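Kendier kitchen news
April 12, 2023

The snack and seasoning shelf in the Kendier kitchen has been sorted. Small packets had been pushed in behind the tea since January and several were past their date. Those have gone in the bin and the shelf has been wiped down.

Packets now live in the shallow tray on the left, standing on their long edge with the date facing up. Jars stay on the right. Anything opened should be folded over twice, clipped and used within 7 days. Clips are in the top drawer with the scissors.

The next order goes to Tultora at the end of the month. Please add what you want to the list on the fridge door, with no more than four items each. Phuthong rice crackers are off the list until the supplier has them again.

If you take packets out to choose from, put the spare ones back in the tray before you leave the table.

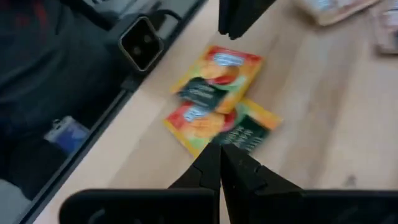
Can I leave my own packets in the tray?
Put your initials on them and keep them at the back. Unmarked packets are for everyone to use.

The tea and coffee shelf will be done next.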